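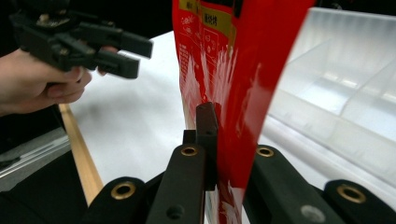

Spare parts > Hand-held grippers > Pivot and bushing kits

Mendow pivot kit for two-finger linkage grippers

I sell a fair few of these out of the Trorkstead workshop, so I thought I'd write down how I look after my own pair. They spend their days picking up snack packs, all shiny film and crinkles (the red one is barbecue flavour, if my reading is any good), and a sloppy pivot shows up fast on that sort of packaging. The finger tips start to wander and you end up pinching a corner.

The brass-coloured rings you see at the joints are what this kit is for. I check mine every 500 grips. Hold the gripper in one hand, jaws a bit open, and wiggle each arm sideways with the other. A tiny bit of give is fine! If it clicks, swap the ring.

How I do it:
Back the fasteners off and lay the linkages out in order, left and right. They look the same and they're not, ask me how I know.
Press the old ring out from the inside face.
Wipe the bore with a dry cloth. No solvent, it leaves the plates grabby.
Press the new ring in square, then one drop of Kovberg light oil. One!
Do up the fasteners until the arm stops rattling, then back off a touch so it swings under its own weight.

Always do both sides together. I tried getting away with only the left once and the jaws closed off-centre for weeks.

What you get: enough rings for 2 grippers, a press pin and a little bag of spare washers. Colour of the washers varies. Fits the Matos 108 and the older Matos plates, but measure first if yours has been re-drilled.

Part no. MP-440
In stock, ships from Trorkstead. Orders in before noon go out the same arvo.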